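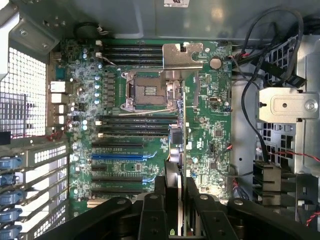 Board with the processor socket open, memory slots on either side.

Zinis Listening Forum > Blues and Roots > New Releases and Reissues
Thread: Lindsay reissue of the Innes Cairns sessions

archive_desk
2023-09-15
Members are advised that the Lindsay label has issued the Innes Cairns quartet sessions on vinyl and compact disc. The pressing is limited to 300 numbered LPs. The notes credit the transfer to Ganier Mastering. Comments on sound and performance are welcome in this thread. Questions about orders should go to the label.

tenor_clef
I have played both formats in full. The rhythm section is steady throughout, and the slow numbers on side 2 are the strongest work Cairns left on record. His singing is plain and a little stiff. The guitar is set well forward, as it was on the first Hiltar pressing.

R. Holloway Road
I must disagree with the previous member about the guitar. On the Hiltar LP it sits behind the piano for most of the first side. The new transfer lifts the upper range, and the harmonica on "Ferry Money" is now hard to listen to at normal volume. I would not recommend the reissue to anyone who owns a clean original.

tenor_clef
My copy of the Hiltar is a later pressing, which may explain the difference. I stand by my remarks on the new edition. The harmonica is bright, but it was played that way.
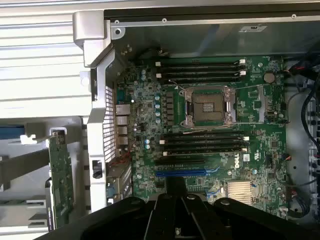

Dell board in its case, no processor fitted.

archive_desk
A reminder that comparisons should name the pressing used. Hiltar sold more than 3000 copies in all, and the early and late runs do not sound alike.

slowdrag
With respect to the performances, I would ask members not to pass over the second guitarist. He is not credited on the sleeve of either edition. His fills on "Long Way to the Depot" are the best thing on the album, and Cairns leaves him plenty of room.

R. Holloway Road
Agreed on that point. The lack of a credit is a serious fault in a reissue at this price. I have written to Lindsay and have received no reply.

slowdrag
The label informed me that a corrected insert will be supplied in November to buyers who request one. It did not say whether the guitarist would be named.

archive_desk
Noted. The listing in the discography will remain marked "guitar, unknown" until the insert has been seen.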